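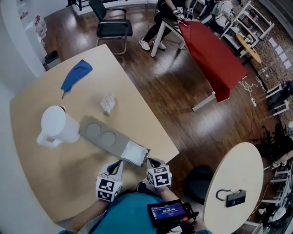 製品を試す:手持ちグリッパーキット「Wutow」の貸出サービス
Bridbridge通信 2/18/25
文:Lilian Mabula

ロボットの腕を持っていないチームが、ロボットのためのデータを自分で集めることはできるでしょうか。Bridbridgeの読者の方から、この質問を何回もいただきました。今回は、Skevard社が貸出を始めたWutowというキットについて報告いたします。私はMasanjaの作業室で使わせていただきました。日本語は私の母語ではありませんので、読みにくい文がありましたら編集部までお知らせください。次の号で直します。

Wutowは、左右の手に一つずつ持って使うグリッパーのキットです。人が持って物をつかみ、その動きを記録します。本体には白黒模様のマーカーキューブが付いていて、位置を計算するときの目印になります。手元のコントローラーの画面は紫色で、白い数字のタイマーが出ます。00:00:05のような小さい数字でも、手に持った距離なら問題なく読めました。

箱の中に入っているもの
グリッパー左右、コントローラー、充電器、ケーブル、それから薄い説明書です。説明書は英語版だけで、日本語版は準備中だと聞きました。グリッパーの重さは片方で462グラムです。最初に持ったときは軽いと思いましたが、腕を前に伸ばしたまま続けると、だんだん肩に来ます。私は背が低いので、高い机では特に疲れました。机の高さを変えられる方は、先に下げておくことをお勧めします。

電池は一回の充電で125分という仕様です。私の使い方では、昼の休みに充電すれば足りました。ただし、予備の電池は基本の貸出に入っていません。一日中記録する予定のチームは、申し込みの紙の下の方にある「追加品」の欄に印を付けてください。この欄は字が小さく、私は見落としました。

練習の内容について
Skevard社は、キットと一緒に課題のリストを送ってくれます。机の上の日用品を使う、短い課題が中心です。布を持ち上げる、容器に入れる、ふた付きのピッチャーを動かす、トレーの横に物を置く、などです。硬い物と柔らかい物の両方があるところが良いと思います。

布は思ったより難しいです。私の手なら、指先の感じで一枚だけつまむことができます。グリッパーではその感じがありませんので、目で見て、ゆっくり閉じることになります。説明書には「急がないこと」と一行だけ書いてありますが、私はここをもっと長く書いてほしかったです。閉じる速さが毎回違うと、後で記録を並べたときに、とても見にくくなります。

ピッチャーの場合は、取っ手の向きを課題ごとに変えるとよいそうです。いつも同じ向きに置くと、同じ動きばかりが集まります。担当のBeatrice Makoriさんに聞いたところ、「きれいに成功した記録だけを残したい気持ちは分かりますが、つかみ直した記録も消さないでください」という答えでした。私は初日に、つかみ直した分をかなり消してしまいました。少し残念です。

手首の側からの視点
記録には、グリッパー側のカメラの映像も入ります。頭の高さから見る映像とは、印象がかなり違います。下の方にはグリッパー自身が大きく入り、その先に机が見えます。トレーの中の白い布のように、形が決まっていない物を扱うときは、二つの視点を並べて確認するのが便利でした。

一方で、この視点には部屋の奥まで広く入ります。Masanjaの作業室では、奥に赤い布をかけた机があり、そこにいる人の姿や、天井の照明まで映っています。共同の部屋で使う場合は、同じ部屋にいる方の同意を先にもらう必要があります。Skevard社の契約書にも、同意を取る責任は借りる側にあると書いてあります。第四条です。顔をぼかす処理は有料の別サービスで、私は試していません。

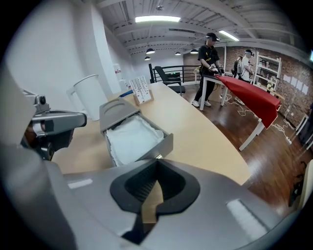
記録の確認と送信
記録が終わると、データは付属のソフトで確認します。一つの記録を開くと、左右の手の開き具合が線で表示されます。Masanjaのチームは去年の九月からこのキットを使い、今までに約2748件の記録を集めたそうです。件数が増えると、一覧の画面が重くなります。私の古いノートパソコンでは、検索の文字を入れてから結果が出るまで、お茶を一口飲むくらいの時間がありました。

名前の付け方は、最初に決めておくべきです。ソフトは日付と番号を自動で付けますが、課題の名前は自分で入れます。私は「布」「ぬの」「cloth」の三つを混ぜて使い、最後に手で直すことになりました。まとめて名前を変える機能は、現在の版にはありません。Makoriさんに要望を伝えましたら、次の更新の候補に入っているという返事でした。時期の約束はありません。

送信は、ソフトの中の「送る」ボタンを押すだけです。回線が切れた場合も、途中から再開できました。これは助かりました。なお、送ったデータの権利は借りた側に残り、Skevard社は形式の変換と保管だけを行います。保管の期間は、貸出の終わりから三か月です。長く残したい方は、自分のディスクにも写しを作ってください。

良かった点と気になった点
準備が短いことは、はっきりした長所です。机を片付けて、トレーと布を置けば始められます。持ち方も、私は午前中のうちに慣れました。左利きの同僚も試しましたが、左右の形に大きな差はなく、特に困らなかったと言っていました。

気になったのは、マーカーの扱いです。本体を机に置くとき、キューブの角を当てそうになりました。専用の置き台が付いていれば安心だと思います。私はタオルを折って、その上に置いていました。また、袖の長い服はマーカーにかかることがありますので、袖を上げて作業する方がよいです。

それから、集めたデータがどのロボットでも同じように使える、という意味ではありません。手元のロボットの指の幅や腕の届く範囲が違えば、調整が必要です。この相談は貸出の料金に入っていませんが、申し込みの前に一回、無料で質問の時間を取ってくれます。自分のロボットの仕様書を用意してから話すと、早く進みます。

申し込みについて
貸出は一か月単位で、延長もできます。料金は台数と期間で変わりますので、Skevard社の窓口に見積もりを頼んでください。返事は英語で来ますが、質問は日本語で送っても受け付けてもらえます。返却のときは、グリッパーの指を開いた状態で箱に入れるという決まりがあります。閉じたまま送ると、点検の後に返却の完了が遅れるそうです。

次の号では、編集部の同僚が同じキットを使って、食器を並べる課題を試す予定です。Wutowについて聞きたいことがある方は、Bridbridge編集部のLilian Mabulaあてにお送りください。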